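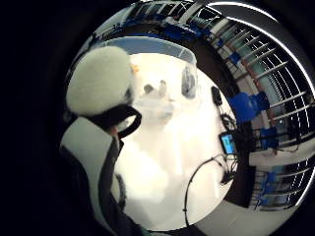

Questions about the gripper fault at Faltstead

Last updated Saturday, January 20, 2024

After we stopped the hand-held grippers, we received many questions from people who collect with them and from the groups who use our recordings. Please read this page first. If your question is not here, write to Sudheer Chettiar at the Faltstead bench.

What was the fault?

The fingers of the Kurkance gripper did not open fully when the trigger was released. The operator felt nothing special in the hand. The recorded finger width said "open", but in the video the fingers were still partly closed. So the number and the picture did not agree, and a robot which learns from them would learn something false.

How was it found?

By the weekly check, where we play a part of the recordings slowly beside the width curve. It should have been found earlier. The automatic check only looked whether the width value was present, and did not look whether it was correct.

How many recordings are affected?

We marked 330 recordings as doubtful. From these, 17 were so bad that we have removed them from the set. The others stay in the Mnguni folder with the label "width doubtful". The video in them is good, and you may use it if your work does not need the finger width.

Which units are concerned?

Units 4 and 7. On both, the return spring was fitted from the same delivery, and it became weak much sooner than the older springs. The other units have the older spring and they passed the test. We still ask you to test them every morning.

Was anybody hurt?

No. But one operator had a finger pinched lightly when she tried to push the fingers open by hand while the trigger was still connected. There was no wound. We have written it in the safety book all the same, and I ask everybody to do the same with small things.

What must I do if the fingers stick?

Stop the recording first. Put the gripper down on the table and take your hand out of the strap. Then pull out the cable. Only after this may you touch the fingers. Do not pull them with force, and do not put oil on the joint, the oil goes on the lens and then we have a second problem.

May I continue the session with another unit?

Yes, if the other unit passed the morning test. Please begin a new recording and do not join it to the old one. Write both unit numbers in the session sheet.

What is the morning test?

Press and release the trigger slowly, then quickly, and watch the width value in the Fenum viewer. After each release it must come back to the full value, and the fingers must be really open when you look at them. It is important to look at both. If only the value is right, the unit has failed.

Can gloves cause the same problem?

They can cause something similar. A thick or loose glove can get between the trigger and the handle, and then the trigger does not come back completely. We tested units 4 and 7 with the bare hand also, and the fault was the same, so in this case it was the spring. If you work with gloves, please make the morning test with the gloves on.

Do I have to calibrate again after a new spring?

Yes, always. The closed position changes a little with the new spring. A unit without new calibration must not leave the bench.

When do units 4 and 7 come back?

We expect the new springs in March. Until then both units are locked in the repair cupboard with a red label. Please do not take them out for a demonstration, also not for a short one.

I already trained with the doubtful recordings. What now?

Send us the list of the recordings that you used. We will tell you which of them have the label. For the removed ones we recommend to train again without them.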